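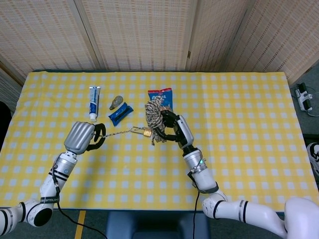
Preparations for the Diltimetti Fashion and Song Evening have now reached the fitting stage, and I am pleased to set down the present position for readers who have written to enquire. The evening will take place in July at the Nultorden Assembly Rooms. Doors will open at half past six and the first model will walk at seven fifteen.

As stated in my previous post, the programme is in 2 halves. The first is given over to day wear and tailoring, and the second to evening wear, with a short set by the singer Corey Tamihana between them. Mr Tamihana will also perform during the closing walk. He has asked for the band to be placed at the side of the runway, on the left as one enters, and the seating plan has been altered accordingly. Holders of tickets in the first 2 rows on that side have been contacted and offered places opposite.

## The designers

There are 9 designers on the bill. Ngaio Sheehan returns under her own label, Sheehan, with a group of long coats in boiled wool and a smaller number of linen dresses. I was permitted to see the coats on the rail last month. The collars are considerably larger than those she showed before, and the buttons have been moved to the shoulder. I had doubts about this on paper. Having seen one worn, I withdraw them, although I would still prefer a plainer lining in the grey.

Skeleo, the knitwear label directed by Kiri Kerslake, will open the second half. Ms Kerslake has confirmed that all of her pieces will be shown on models appearing on a runway for the first time. These models were chosen at the open call in spring and have been attending walking practice under Ebony Bolger, whose patience with the matter of heels deserves to be recorded. Flat shoes will be worn for the Skeleo section only.

The remaining designers are showing smaller groups of between four and six garments each. The full running order will be posted at the entrance on the night. It is not being published beforehand, as two of the labels are still deciding which of them will go first.

## Tickets and seating

The Assembly Rooms will be laid out for 864 guests, including those standing in the gallery. Gallery tickets are sold at the lower price and do not carry a numbered place. Guests in the gallery are asked to use the east staircase, and to leave large bags at the cloakroom before going up.

Programmes will be on sale in the foyer. The cover has been drawn by Tamsin Bright, who also designed the poster now on display in the library window and at the railway station. Readers who wish to buy the poster may do so at the same table. Payment there is by card only.

Photography without flash is permitted from the seats. The area at the end of the runway is reserved for accredited photographers, and applications for a place in it should be sent to the press desk before the end of June.

## Some corrections

My earlier post gave the interval as fifteen minutes. It will be twenty-five, in order to allow for hair. I also described the Sheehan dresses as cotton, and Ms Sheehan has kindly put me right.

Several readers have asked whether there will be a dress code. There is none. Last year's audience ranged from full evening dress to cycling clothes, and both were admitted.

The next post will cover the dress rehearsal, which I have been invited to attend. Enquiries concerning tickets should be addressed to the box office and not left as comments here, where I am unable to deal with them.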